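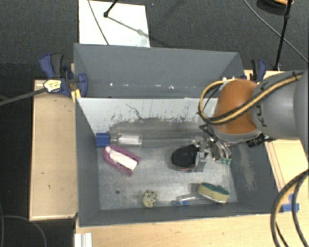
21 May 2022, Odano workshop

Bin picking again, arm over the front bin, same mixed load as before. Wanted to get through the awkward items before Tatsuya needs the bench back.

Cable loop at the orange joint: I let out a bit more slack and put new ties on. With the old length it pulled tight when the wrist turned past the right wall. Jurkix settings otherwise unchanged, run saved as 341.

Notes by item:

Sponge is easy from above, harder when it ends up near the front corner. Approach angle needs limiting there or the connector gets too close to the side wall.

Speckled ball rolls if the fingers don't close evenly. Slowed the last part of the descent to 50 per cent, which helped.

Clear bottle or tube is still the worst. The depth data loses the body against the grey metal and only finds the blue cap, so the grasp point lands at one end and the thing swings. Tried picking by the cap on purpose – three goes, dropped every time. Leave it in the load anyway.

Small clear plastic piece has the same trouble, only the blue parts show up.

The bins shift if the arm leans on a wall. Clamps checked and tightened both sides. Yasuo thinks we should screw a stop to the tabletop and I agree, but not before the height is settled. We said that in December as well.

Floor of the front bin is getting scuffed. Might try a matt mat, though that changes the floor height and means calibrating again.

To do: blue tape on the right for the second cable, log 1792 to Tatsuya, ask Skuka about spare finger tips.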